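Se busca persona para ventas de segunda mano (media jornada, casi todo desde casa)

Hola. Vamos con prisa así que al grano. Somos Trumcombe, vaciamos pisos y trasteros y vendemos lo que sale: muebles, vajilla, lámparas, libros, ropa de cama sin estrenar, herramientas, lo que haya. Dos personas fijas y una furgoneta. Necesitamos una tercera para llevar los anuncios, que se nos han ido de las manos.

Ahora mismo hay 1.097 artículos en el almacén de la calle Hedlund y la mitad sin publicar. Otros publicados dos veces con precios distintos. Sí, ya lo sabemos.

Qué harías

Publicar en los portales de siempre, en los grupos de barrio y en nuestra propia página. Título, medidas, estado, precio, zona de recogida. Contestar mensajes (muchos). Quitar lo vendido el mismo día, esto es lo que peor llevamos. Renovar anuncios según las normas de cada grupo, que cada uno tiene las suyas y ya nos han expulsado de uno. Cerrar citas de recogida con Melina, que lleva el almacén y no contesta al teléfono mientras carga, mejor mensaje.

No harías: cargar, conducir, regatear en persona. Las fotos las hace Melina casi siempre. Alguna tarde suelta puede que te toque a ti, avisamos antes. 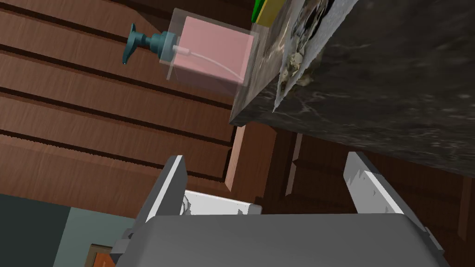 Horario: 20 horas semanales, repartidas como quieras menos una franja fija, de 18:00 a 20:00, que es cuando escribe todo el mundo. Las mañanas libres si te viene bien. El inventario lo llevamos en Narine, un programa sencillo, se aprende en una tarde, y cada ficha tiene que poder encontrarse con la palabra que usaría el comprador. Pongamos un dosificador de jabón como el de la imagen, de plástico transparente con el cabezal verde azulado oscuro: la ficha dice "dosificador jabón transparente", color del cabezal, medidas, y nada de "precioso accesorio de baño". Los adjetivos bonitos no los busca nadie y luego hay que borrarlos.

Qué pedimos

Español escrito sin faltas (más cuidado que este anuncio, por favor). Portugués o inglés ayuda, hay bastantes compradores de fuera, pero no es imprescindible. Haber vendido cosas tuyas por internet, aunque sean pocas. Saber usar una hoja de cálculo sin romperla: filtros, ordenar, copiar una fórmula. Ordenador propio y conexión decente. Paciencia con el "¿sigue disponible?" y luego silencio.

No hace falta título ni carta de recomendacion. Tampoco experiencia en antigüedades, para las piezas buenas preguntamos a un tasador de Grandcombe que viene de vez en cuando.

Qué ofrecemos

Contrato desde el primer día, media jornada. 400 euros fijos al mes de comisión mínima garantizada aparte del sueldo, el sueldo según convenio, lo hablamos en la entrevista y te lo damos por escrito. Si vendes más, la comisión sube. Dos meses de prueba. Vacaciones normales, en agosto cerramos el almacén pero los anuncios siguen, ese mes nos turnamos. Descuento en lo que quieras llevarte, menos lo que ya esté reservado.

Empezar: en septiembre, a principios mejor que a finales. Si solo puedes a finales dilo igualmente.

Cómo apuntarse

Escribe a Heloísa Bragança desde el formulario de la web, apartado "Trabajo". Asunto: ANUNCIOS. Mándanos:

Currículum, una página basta.
Enlace o captura de algún anuncio tuyo, aunque esté ya vendido.
Un anuncio inventado de una cosa que tengas en casa ahora, título y cuatro líneas, con precio.
Tu disponibilidad por las tardes.

Lo del anuncio es lo primero que leemos. Sin él no pasamos a la entrevista, nos sabe mal pero llegan muchos correos y somos los que somos.

Las entrevistas son por videollamada, media hora, con Heloísa. Luego una visita al almacén para conocer a Melina Vlachopoulos y ver cómo están numeradas las estanterías (la del fondo no sigue el orden, te lo explicamos allí). Contestamos a todos, también si es que no, puede que tardemos una semana.

Por telefono no, por favor. Y en los comentarios de los anuncios tampoco, que se pierden.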